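Setting up your bench pin and hand files

I put off writing this section because everybody's bench is different, but Keegan Tamihana keeps mailing me questions about it, so let's go. You'll need the Brudov bench pin, its clamp, two screws, a square and whatever files you own (mine are a jumble).

1. Pick your height first. Sit down, drop your shoulders, and hold your forearms level. The top of the pin should sit a bit above your elbows. Mine is at 90 cm from the floor and I'm tall, so don't copy me!

2. Slide the clamp over the bench edge and snug it up by hand. Don't crank it yet.

3. Set the square against the bench edge and bring the pin out to 90 degrees. If you saw with your left hand, try it a hair off square and see how your wrist feels – mine complained for months before I tried that.

4. Tighten the clamp, then push down hard on the end of the pin. Any wiggle at all, stop and start over from step 2.

Caution: the clamp is cast, and it will crack if you use a wrench on the handle. I've cracked 3 of them.

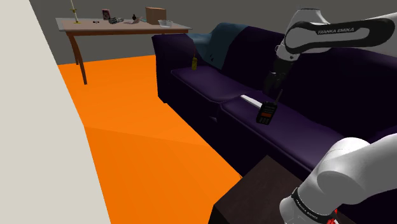
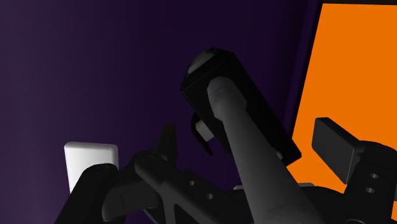 Page 100

5. Cut your V. I draw mine with a pencil and saw it out with a coarse blade, going slow near the point. Gayan Abeysekara cuts his V off center and swears by it for ring shanks, and I have to admit his shanks are cleaner than mine.

6. Knock the sharp edges off the V with sandpaper. They will print right into soft silver if you leave them.

7. Now the files. Put handles on all of them, even the tiny ones. Hold the file, tap the butt of the handle on the bench, and let the weight of the file seat the tang.

Caution: never hammer on the file itself. Files are brittle and the chips fly. Glasses on for this one, please.

8. Rub chalk into the teeth of your fine files before the first use. Filings brush out so much easier afterward.

Note: keep one set for silver and gold and another for solder and lead-y junk. I wrap red tape on the junk set. Lead on a silver piece will eat a pit in it the next time you heat it, and there's no filing that out.

Note: Markora handles run small in the bore. Open them up with a round needle file until the tang goes in two thirds of the way, then seat it as in step 7.

9. Hang the skin or tray under the pin and run a few practice strokes on scrap copper. Push, lift, come back. If your filings land on your knees, move the tray forward.

Saw frame setup is in the next section.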